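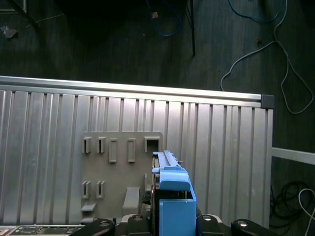

Most people who write computer programs for a living had to learn it from somebody else. A programmer is a person who writes instructions for a computer, and those instructions are called code. Code has to be written in a set order, and the same small pattern often comes up again and again, like the ribs and grooves on a sheet of metal. Once you can spot a pattern, you can ask the computer to repeat it for you. That is called a loop, and it is one of the first things new programmers learn.

What does a programmer do all day?

Less typing than you might think. A programmer spends a lot of time reading code that other people have written. They also talk to the people who will use the program, draw plans on paper and look for mistakes. A mistake in a program is called a bug.

Shabnam Usmani works on a program called Itach, which helps bus drivers in Narnumgate plan their routes. On her first day she was given 400 pages of notes to read. She did not write any code until the second week.

"I thought I would be making new things straight away," she says. "My first job was to change one word on a button."

How do you learn?

There are several ways to start.

1. At school. Many schools teach coding with blocks that you drag and snap together on a screen. The blocks have words on them, such as "repeat" or "if".

2. At a club. The Stedeo club is for children aged 11 and under. Each group has 6 members and they share their work at the end.

3. By looking at how a computer is put together. You don't need this to write code, but some people like to know what is under the cover. Ask an adult first, and never open a computer that is plugged in.

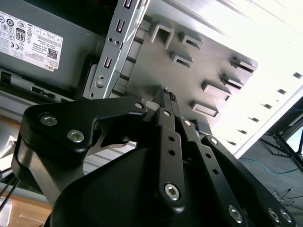
Asking for help

Every programmer gets stuck. When that happens, they ask a question. Some ask a friend at the next desk. Others write to a group on the internet, where people who know the subject read the question and reply. Always check with a grown-up before you join a group like this.

A good question has a few parts. Say what you wanted the program to do. Say what it did instead. Then say what you have already tried. If you only write "it doesn't work", the other person has to guess.

Shabnam got her job partly through questions. She asked so many about a free program called Niazi that she began to know the answers – and then she started helping other people with theirs. One of them worked in Narnumgate and told her about the job.

Words to know

Bug: a mistake in a program.
Code: instructions written for a computer.
Loop: a part of a program that repeats.
Programmer: a person who writes code.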